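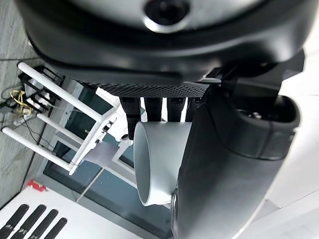
Makon Zamudio Signature Seven-String

Electric guitar, seven strings, 27-inch scale, satin black
Price: £2,081 including hard case
Availability: in stock at Trinham, to order at Zistdale

Seven-string guitars used to be something you apologised for at rehearsal. Now every band with a van owns at least one, usually tuned so low that the bass player has started asking what he's for. The Zamudio is Makon's attempt at a seven for people who play fast and heavy for a living, or who would like to, once the thing with the office is sorted out.

What you get

The body is mahogany with a plain maple cap, under a satin finish that comes in black or, for the more adventurous metal guitarist, a slightly different black. The neck is five pieces of maple and walnut running straight through the body. It's flat at the back without being a plank. Players with small hands have tried it in the shop and come away looking less worried than they expected to.

There are 24 stainless steel frets on an ebony board with no inlays on the face. Side dots glow faintly under stage light, which is handy if your lighting person believes in smoke. The bridge is fixed. Makon does make a version with a locking tremolo, and we can order it, but we'd like you to have restrung one before you ask.

Two humbuckers, both passive, wound by Makon and hotter at the bridge than at the neck. The bridge pickup stays tight down to a low A and gets a bit woolly at G, though by then so does everything. One volume, one tone, a three-way switch, and a pull on the tone control that splits the coils. The clean sound with the coils split is properly pretty. Use it for your intro, the one with the rain on it.

Specification

Scale length: 27 inches
Strings fitted: 10 to 62
Tuning as supplied: B standard
Nut: graphite, 48 mm
Tuners: locking, 18:1
Bridge: fixed, strings through body
Pickups: two passive humbuckers, coil split
Weight: 3.7 kg, give or take a plank
Left-handed: yes, at the same price, with a longer wait

Set-up and tuning

Struan Urquhart sets up every seven we sell on the bench at Trinham. Tell him your tuning and your string gauge when you order and he'll cut the nut to suit. If you write "low" in the tuning box he will ring you. Allow two working days, or longer during festival season, when he becomes hard to talk to.

If you change your mind about the tuning within 30 days, bring it back and he'll do it again free of charge. After that it's the normal bench rate and a look.

Is it worth the extra?

The standard Makon seven has the same pickups and a bolt-on neck, and costs a good deal less. Through a loud amp, with a drummer going, you may struggle to hear the difference. You'll feel it above the fifteenth fret, where the through-neck has no heel to climb over. If you don't go up there much, save your money and spend it on petrol.

Going the other way, the eight-string Zamudio is £2,763. It's the same guitar with more of it. We keep one on the wall at Trinham and it gets played mostly by people waiting for someone else.

In the case

Guitar, hard case, two hex keys, strap locks, and a certificate signed by the factory — the frame is up to you.

Delivery is free on the mainland. Collection is free as well, and you can try it through something loud before you take it home, up to five o'clock, when the dentist upstairs has his last patient.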